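Notebook, acrylic display cases, Trestdale job
Jun 24, 2022

Carrying on from the March pages. The cases are for the Grallow local history room, low tabletop type, five clear sides on a painted base. Joints are solvent welded and not glued with anything thick. This entry is mostly on edge prep and the second round of joint tests.

Where things were left

The March joints looked fine for a week and then crazed. Fine cracks ran in from the edge at right angles to the joint, worst near the corners. I blamed the solvent at the time. I now think it was the edges. They had been flame polished before joining, and a flamed edge has stress locked into it. Put solvent on that and it lets go. Annag Chisholm said as much in March and I wrote it down and then did it anyway, so this is on me.

New rule for the job: flame only the edges that will stay exposed, and only after all the joining is done and the case has sat overnight. Joint edges get scraped and sanded and nothing else.

Stock

Using the Tavares cast sheet for everything now. The Vistine sheet left over from the counter screens is extruded, and it gums up on the saw. It also moves more when it gets warm. I have put the Vistine offcuts in the bottom rack with tape on them. Please use those for jigs and drill backing and keep them out of the case parts. With the film off you can't easily tell the two apart, so mark the film before you cut and carry the mark over to the offcut.

Cutting

Triple chip blade, paper film left on both faces. Feed steady. If you stop halfway the cut melts shut behind the blade and you get a ridge which takes longer to scrape off than the cut took to make. Blade height just over the sheet. I had it too high on the first long panel and the underside chipped along most of the length. That panel has been cut down for an end piece.

Long sides are 1000 mm. I cut them both against the same stop without moving the fence and they match when stood together on the flat plate. The tops are also 1000 mm long, but cut those after the sides are proved. I would cut them a hair over and flush them with the router once the box is together.

Edges

Scraper first, held square, long light pulls toward you. The back of a hacksaw blade works as well as the bought scraper if the corner is fresh. Scrape until the saw lines are gone, then wet sand on a block. Do not round the corners over. A rounded corner leaves a groove for the solvent to sit in and you get a white line along the joint that can't be polished out.

To check an edge, peel the film back, stand the sheet upright and look along the edge with a lamp off to one side. You want one even tone from top to bottom. Saw marks show as bars across it. After that, look at the face at a low angle, with something dark opposite. Scratches that vanish when you look straight through the sheet show up in the reflection.
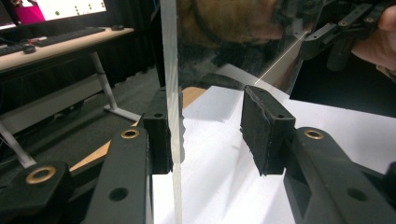
Joint tests, second round

Made 2 test corners from the Tavares offcuts, both with scraped and sanded edges.

Corner A. Parts taped together dry, shimmed open with fine wire, solvent run in with the needle bottle, wires pulled after a slow count to ten. Light weight on top. Clear along the whole joint except for one bubble at the far end, where I lifted the needle and put it down again. No crazing so far.

Corner B. Same edges, no wires, solvent run straight into the closed joint. It wicked in, but unevenly. Dry patches in the middle that look silvery. I pulled it apart by hand the next morning with some effort. It failed on the dry patches first, as you would expect.

So wires from here on. Pull them straight out along their own line. If you pull at an angle they drag softened plastic onto the face.

Shop temperature was 79 F when I did both. The solvent flashes off fast at that and I had less working time than in March. For the long sides I will start early, before the roof heats up, and have a second person on the far wires. Fan on at the door end, pulling out. Not blowing across the bench, that dries the joint before it has soaked in.

Handling

Film stays on until the last possible step. For joining, peel it back only a couple of inches from the edge and tape it down. If the film sits in the joint it draws solvent under it and etches the face. Lost a nice piece that way last year.

Clean with water and a drop of dish soap, soft cloth, no paper towels. No window cleaner anywhere near it. I have moved the blue bottle off the bench and onto the sink shelf.

Annag's notes on the base

She wants the groove in the base cut wider than the sheet so the case can move with the seasons. I had drawn it tight. On a side this long I think she is right. She will recut the drawing, and I'll hold off routing the bases until I have it. Felt strip in the bottom of the groove, black, stuck down on one side only.

To do

Leave corner A by the window for a week and look for crazing.
Order needle tips, the fine ones. We are on the last one and it is bent.
Ask Grallow which side the label rail goes on. The drawing shows it on both.
Sharpen the scraper.
Long sides next, if corner A holds.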